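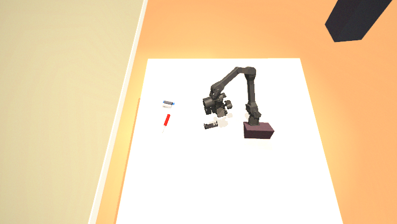

4.2 Does the chasing side really have an edge?

The belief that a captain who wins the toss should bowl first is now so common in twenty-over cricket that few writers bother to defend it. We doubt that the evidence is as good as its supporters think. Most of the published figures pool matches from many grounds and treat them as if they had been played on one surface, as plain and even as the white tabletop in Figure 3. Club and regional pitches do not behave like that. A ground such as Fleltside, with its short straight boundary and slow outfield, gives the side batting second a different task from the one it would face at Gikislow, and averaging the two tells us little about either.

Our own sample comes from the Dovodwood league and holds 1599 completed matches. The side batting second won slightly more than half of them, and on a first reading this agrees with the usual claim. The trouble starts when the matches are sorted by ground. At 7 venues the advantage is reversed, and at several others it is too small to separate from chance. Nearly all of the overall effect comes from Gikislow, where evening matches are common and dew is often blamed. No dew readings were kept there before February of the last season in our sample, so for most of the period the explanation is a guess.

The Imhof adjustment, which corrects the target for the strength of the two batting orders, is often offered as a cure. We applied it and were not persuaded. It needs a rating for each batter, and in the league records 102 matches list at least one player with no earlier innings. The method gives such players the league average. This seems generous to weak sides, who field more newcomers and are also more often sent in to bat. When we dropped those matches, the estimated gain from chasing fell again.

We also ran 3000 simulated seasons in which batting order had no effect at all. A gap as large as the one in the pooled data turned up often enough to make us uneasy. The simulation assumes that results at one ground are independent of each other, and we suspect they are not, given how often the same pitch is used twice in a weekend. Allowing for that would widen the spread further. The ball-by-ball file, last corrected on 6/3/14, does not record which strip was used, so we could not test the point directly.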